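Step Platform and Bed, Small Bedroom – Gallery

Kullent interiors, room notes. Updated 16 September 2021.
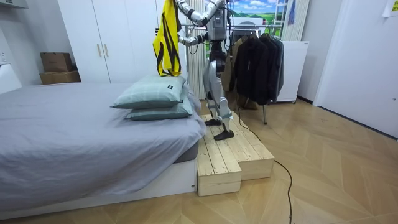

Two-tier pine platform alongside the bed, pillows stacked, yellow and black cloth held over them.

The page covers the small bedroom in the Dirkberg apartment: the bed, the storage and the step platform. There is one photo so far. The entries under it are grouped by item, with the build and care notes that go with each. Dimensions for the wardrobe and the bed base are on the Iltura drawing sheet and are not repeated.

Platform
Two rectangular blocks of different heights, set side by side. The lower block is the step. Pale pine planks, grain left visible, fixed from the face with the screw holes left open. Filler was tried on an offcut and took on a darker tone than the wood, so the holes stay as they are.

Platform, position
Set flush against the bed. The blocks are separate pieces and can be carried one at a time. Lift them to move them; dragging will mark the floor. Check the screws in November, once the heating has been on for a few weeks, and tighten by hand only.

Platform, finish
Sanded to 100 grit, edges eased, no stain. A second pass with a finer grit was left out on purpose – the planks are a standing surface and a polished face gets slippery under socks.

Floor
Light wood in a herringbone pattern. Sweep along the line of the blocks first, then across. Felt pads go under anything that stays in place longer than a day. Replace the pads when they pick up grit.

Bed base
White, with a low rectangular front. Check the finish for scuffs at shoe height, mostly near the step. A damp cloth takes off most of them. Do not use abrasive pads.

Sheet
Fitted, gray-lavender. It hangs loosely over the side of the mattress next to the platform and has a few slight wrinkles. The fix is a deeper tuck at the two corners on that side, done before the pillows go back. Wash at low heat; the color has held well so far.

Pillows
Two, pale sage green, stacked one on the other. The upper one has a small black fabric tag on its front face. Stacking keeps the rest of the sheet clear for smoothing. Covers come from the Yao linen range, order line 52, and are washed separately from anything yellow.

Cloth
Bright yellow, printed with bold black stripes and curves. It is one of the few strong colors in the room. Fold with the print inward, or the creases show across the yellow areas.

Wardrobe
Tall, white, flat doors. Two vertical handles in light wood, mounted close to the center seam. The handles are near the floor in tone, though they were bought separately. Hinges were adjusted by 2 mm after delivery to even out the seam.

Boxes
Two cardboard boxes, stacked against the back wall to the left of the wardrobe. Still to be sorted. The shelf planned for that spot is item 6 on the Iltura sheet.

Next update: shelf, corner tuck, new felt pads.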